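Ticket: Clear items skipped on table-clearing job
Site: Jamholm, Prosatton office
Product: Pastidau table clearing, with hand-held gripper
Priority: Normal
Status: Open, waiting for reply

Hello again! First the good news, as I know you mostly hear from us when something breaks. We love the new set-up. Clearing the big meeting table used to fall to whoever stayed latest, and now people argue over who gets to take the gripper round and record the next batch.

The trouble is clear plastic. We uploaded 1000 recordings this month and 952 were accepted. Nearly all the rejected ones have the same message, "target lost before grasp", and nearly all of them involve a drinks bottle.

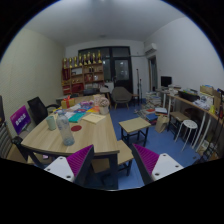 Our usual routine is to come in with the fingers wide open, pause, then close on the item. It works beautifully on cups and boxes. With a bottle the tracking marker jumps to whatever is brightest nearby, and we do leave a lot lying about: the green cup is right beside the bottle, with booklets behind it and a whole spread of coloured sheets further back. I'd prefer not to strip the table for recording, as the job has to cope with it in this state on a normal working day.

Tried so far:
- Restarted the tablet and signed in again. No change.
- Wiped the lens. No change.
- Updated to version 6. The marker jumps less, but still jumps.
- Slower approach, up to 5 seconds before closing. Much better!

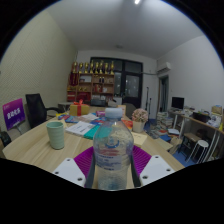

Update, 4.40 pm

The slow approach is definitely worth passing on. Once the bottle is upright between the two pads and just clear of the table, the marker stays put, even with the pink flowers next to it. So the grasp is fine and the fault is somewhere in the approach.

Two questions. Can the pause be made longer in the settings, or is it fixed? And can the rejected recordings be checked again, or should we redo them? Half the office has now had a go and I'd hate to tell them their efforts went in the bin – they're really proud of them.

One more thing for whoever looks after training notes. Our front desk team have started writing their own tips for each item and they are very good. Happy to send them over, and the Nomura office has asked for a copy too.

Logs attached. I'm at my desk until 6 if you want to ring.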